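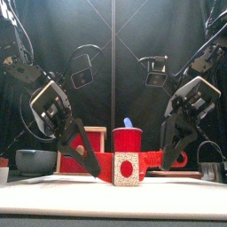

The red cup stays on the table

28 Oct 2019

For many years I believed that a good table is a table with nothing on it. Every evening I put all things in the drawer, and every morning I took the same things out again. My friend Oliwia Kwiatkowski watched me do this one time and asked how many minutes of my life I want to give to a drawer. I had no answer for her.

So this autumn I try something different. The table is white, and on white every small thing looks like a mess, even a piece of thread. I decided that the middle belongs to one red cup, and the boxes must stay near it and not travel. The cup is for things I take in my hand many times in one day. If I did not touch a thing for 5 days, it goes away from the cup.

Red was a good choice, I think. My eyes find it immediately. Before, I had a glass jar from Ledis, very pretty, but on the white table I did not notice it and two times I pushed it to the floor with my elbow. The second time it broke.

The boxes are more difficult. I have a weakness for boxes. My mother kept buttons in boxes, screws in boxes, letters in boxes, and when we emptied her flat in Punberg we found 498 buttons (my nephew counted, I did not ask him to). I kept 4 of her boxes and I will not give them to anybody. But on the table I want only boxes which I open every week, and this rule I break all the time.

What I learned until now is quite simple. A cup must be heavy enough that it does not fall when you take something from it quickly. Low boxes are better than tall ones, as you can see over them. Cleaning the table with a damp cloth takes me no time if I lift the cup first, and if I am lazy and go around it, there is a gray ring after over 8 days.

Oliwia says I should also use labels. She bought some from Skumeck and her whole kitchen has names now, also the sugar. I am not sure. In December I will have a little more time, and then I want to begin with the shelf behind the door, where there are still cables from my old apartment.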